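Subject: Re: [prevthorpe-users] Tablet won't finish the update, keeps going back to the logo

Catarina Valente wrote:

> Hi all,
> My Lekine tablet took the September update overnight and now
> it gets to the logo, sits there a while, and starts over. I can
> get into the recovery menu with the power and volume down
> buttons, but I haven't picked anything yet because one of the
> choices says it will erase everything. There are 2,496 photos
> on it and I'm not sure how many of them made it to the backup.
> Is there any way to get them off first?
> Catarina

Hi Catarina,

Oh, I'm sorry, that is a rotten thing to wake up to. You did exactly right by stopping at the menu. I had the same trouble with mine (the older model, with the rubbery back) and I got everything off it in the end, though it took me most of an evening and a good deal of tea.

First, plug it into the wall charger and leave it alone for an hour, even if the battery looks fine. The update won't go on with less than a third of a charge, and the recovery menu doesn't tell you how much you have. Mine had been restarting all night and was a lot lower than I thought.

Then go back to the recovery menu and look for "Clear temporary files". It may be on the second page – press volume down until the list rolls over. That one doesn't touch your photos. It took nine minutes on mine and the bar didn't move at all for most of that, so please don't lose heart and hold the power button down like I did the first time.
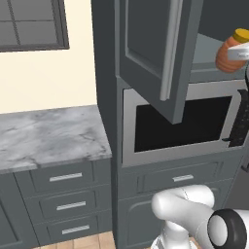 If it still goes around in circles after that, you'll want the Divetti desktop tool. Get the older version from the downloads page, the one listed under "previous releases", as the new one wouldn't see my tablet at all until it had started up properly, and of course that was the whole problem. Use a cable that carries data too. I tried two that only charged before I found the right one in a drawer.

Once it's connected, choose "Copy user storage" and point it at a folder on your computer. It copied 2,065 files for me and then stopped with an error that just said 300, with no explanation. I unplugged, plugged back in, ran it again into the same folder, and it picked up where it had left off. Do open a few of the pictures from the end of the list before you erase anything. I had a couple that were all gray from the middle down, and copying those again fixed them.

After that you can do the full reset with a clear conscience and let it take the update from scratch. Mine went straight through, and I've had no trouble since, except that it forgot the wifi password and all my alarms.

One more thing: if you kept photos on a memory card, take the card out before you start any of this. The reset screen on my model has a box for the card too, and it's ticked already when you get there.

Write back and tell us which model number is on the back, would you? I think Tavares still has the list of which ones got the bad update, and I'd like to know if yours is on it. I'm usually at the computer until 10 p.m. if you get stuck partway.

All the best, and good luck with it,
Aurora Magalhães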